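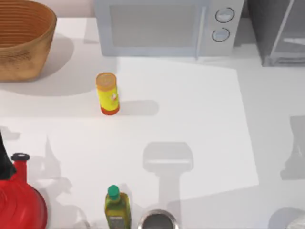
Este informe recoge el trabajo del taller de robótica de la escuela Halilović entre el final de agosto y el cierre del primer tramo de la ayuda Witlow. El grupo decidió en junio empezar en simulación y dejar el brazo físico para la segunda mitad del curso. La cocina simulada ya está en uso. En la encimera hay un microondas gris claro, una cesta de mimbre, un hervidor rojo y una botella de aceite de oliva, y el objeto con el que trabajan los alumnos es el bote pequeño de especias, de cuerpo amarillo y tapa naranja pálido, que está de pie sobre la superficie blanca del centro. Las sombras de los brazos caen sobre la encimera, y los alumnos las usan como referencia cuando el brazo queda fuera de la vista.

Fecha del informe: 4 de octubre de 2021
Responsable del taller: Stavros Yordanov
Destinatario: Emmett Calloway, programa de ayudas Witlow

1. Estado general

El proyecto se llama Cokano, nombre que eligieron los alumnos en la primera reunión. El objetivo no ha cambiado respecto a la solicitud: que un equipo de secundaria programe dos brazos para ordenar objetos de cocina y presente el resultado en la muestra escolar de Pridside. El equipo lo forman seis alumnos, los mismos que empezaron. De las tareas previstas para este tramo están terminadas la instalación del simulador, el control manual de los dos brazos y la grabación de demostraciones. Queda a medias el control automático, que se explica en el apartado 3.

2. Trabajo realizado

Las últimas dos semanas de agosto se dedicaron a instalar el simulador en los ordenadores del aula. Dos equipos tenían tarjetas gráficas demasiado antiguas y la cocina se movía a saltos. Se resolvió bajando la calidad de las sombras en esos dos puestos y dejándola completa en el resto.

Después se pasó al control manual. Cada pareja de alumnos lleva un brazo y aprende a acercarlo al bote sin tocar lo que hay cerca. Al principio casi todos bajaban la pinza demasiado deprisa y volcaban el bote. Se añadió un límite de velocidad para los últimos centímetros de la bajada, programado por los propios alumnos, y el problema se redujo mucho.

Con ese límite puesto se grabaron 440 demostraciones. Cada una empieza con el bote en una posición distinta y termina cuando el brazo vuelve a su sitio. Los alumnos las revisaron todas y descartaron 91, la mayoría por choques con otros objetos o porque el bote se soltaba antes de tiempo. Las restantes son las que se están utilizando ahora.

También se ha escrito un cuaderno común donde cada pareja apunta qué ha probado y qué ha fallado. Las primeras páginas son muy desiguales – hay sesiones con una sola línea – pero desde septiembre se rellena con regularidad. Se adjunta copia.

3. Control automático

El programa que aprende de las demostraciones funciona con un solo brazo. En la prueba interna de final de septiembre se hicieron 80 intentos con el bote colocado en la zona central, y el brazo lo cogió en la mayor parte de ellos. Cuando el bote se coloca cerca de otro objeto el resultado empeora de forma clara. El brazo se acerca por el lado equivocado y empuja al vecino.

Los alumnos creen que se debe a que en las demostraciones casi siempre dejaron el bote en la parte despejada, que es donde resulta más cómodo. La revisión del cuaderno les da la razón. Se van a grabar más demostraciones con el bote en posiciones incómodas antes de tocar el programa.

El trabajo con los dos brazos a la vez no ha empezado. En la solicitud figuraba para este tramo y pasa al siguiente. No afecta a la fecha de la muestra, aunque deja menos margen para los ensayos.

4. Organización y asistencia

El taller se reúne dos tardes por semana. La asistencia ha sido buena salvo en los días de exámenes. Una de las parejas se reorganizó a mitad de septiembre por un cambio de horario, sin más consecuencias. Las familias asistieron a una sesión abierta en la que los alumnos manejaron los brazos y dejaron probar a quien quiso.

5. Gastos

Se ha gastado menos de lo previsto. El simulador es gratuito y los mandos de control se compraron de segunda mano. La partida del brazo físico sigue intacta. El proveedor ha comunicado un plazo de entrega más largo que el del presupuesto, y convendría hacer el pedido en cuanto se apruebe este informe. Solicitamos permiso para pasar el sobrante de los mandos a la compra de memoria para los dos ordenadores antiguos.

6. Próximo tramo

– Grabar nuevas demostraciones con el bote junto a la cesta, el hervidor y la botella.
– Repetir la prueba interna con las mismas condiciones y comparar.
– Empezar el trabajo coordinado de los dos brazos.
– Pedir el brazo físico y preparar la mesa donde irá montado.
– Redactar el panel para la muestra de Pridside.

El siguiente informe se enviará al terminar la segunda prueba interna. Las grabaciones y el cuaderno pueden consultarse en la carpeta compartida del proyecto. Para cualquier duda sobre el cambio de calendario del apartado 3 o sobre la partida de los mandos, pueden escribir directamente al responsable del taller.

Stavros Yordanov
Taller de robótica, escuela Halilović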